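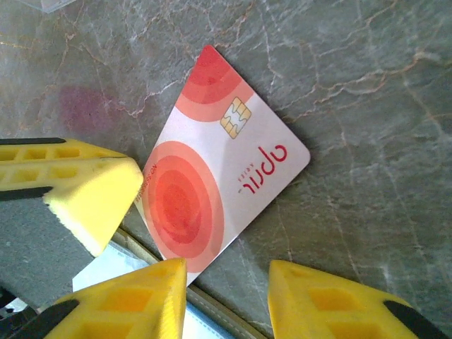 White card with the red and coral circles.

Twinning with Vestdale: host families

wenura_lane
Vestdale are sending 19 people in November and we have ten host families. Should we ask them to send fewer?

Antunes4
No. Put the rest in the guest house. We did that last time and it was fine.

wenura_lane
It was fine for us. Four of them told me they hardly met anyone.

lastero_bell
Agree with wenura. The point of the link is staying in people's homes. I can take two.

Antunes4
Then some hosts will need to double up. I still think cutting the numbers would look rude.

wenura_lane
I'll ask the seven who hosted before.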